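Snacks in the bedroom without the crumbs

I gave up on the no-eating-in-bed rule a while back. We all did it anyway, and I was the worst of the lot, usually with a cracker packet at eleven at night and the lamp on. So I quit fighting it and started working on how to do it without sleeping on grit. Most of this I worked out the hard way (there was a very bad weekend with a flaky pastry) and a few things came from readers, so thank you!

First, get a tray with sides. A plate is fine at a table, but on a mattress everything slides toward whoever is heaviest. You want something shallow with a raised lip, long enough to hold a couple of packets lying flat. Metal is my favorite for this. It wipes clean in two seconds, it doesn't soak up grease, and a few scuffs never hurt anybody. I found one of mine in a secondhand shop in Trumlow for 3 dollars and it has been in use pretty much every night since.

Second, stick to things that come individually wrapped. I know, I know, more wrappers, and I do feel bad about it. But one small biscuit in its own packet gets eaten and finished, while an open sleeve of cookies gets rolled on. If you buy the big boxes, decant a few at a time into a lidded tin and leave the rest in the kitchen where you have to get up for them.

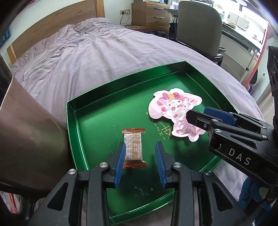 Green metal tray on the duvet, with one biscuit-type snack and a pink bunny-eared packet.

Open the packet over the tray. It sounds too obvious to write down, but watch yourself next time, I bet you hold it up near your chin like I do. Those crimped ends let go all at once and the crumbs jump. Tear slowly, low down, and leave the bottom half of the wrapper on as a sleeve while you eat.

Now the bedding. A smooth cover sheds crumbs better than anything brushed or fluffy, and I pull mine tight before the tray goes down (wrinkles are where the crumbs go to live). If you do get some in there, don't rub! Lift the cover by the corners, shake it toward the middle, and tip the lot onto the tray. A lint roller gets the last bits. For chocolate, let it harden completely and scrape it off with the back of a spoon before you go near it with water.

If you have a bedside unit with drawers, give the top one over to a small pack of wipes and a paper bag for wrappers. I used to push my empties in beside the lamp and find them a week later. Now the bag goes out with the kitchen trash on Mondays and I've had no ants this summer, knock on wood.

Last thing, wash the tray properly once in a while. Warm water, a drop of dish soap and a soft cloth is plenty. Skip the scouring pad on anything shiny or printed, it'll take the pattern right off, and I have a very sad bald Reditz tray in the cupboard to prove it. Dry it straight away too, especially along the rim where water likes to sit.

Next time I'm doing mugs on nightstands, and the rings they leave.

Posted 4 August 2025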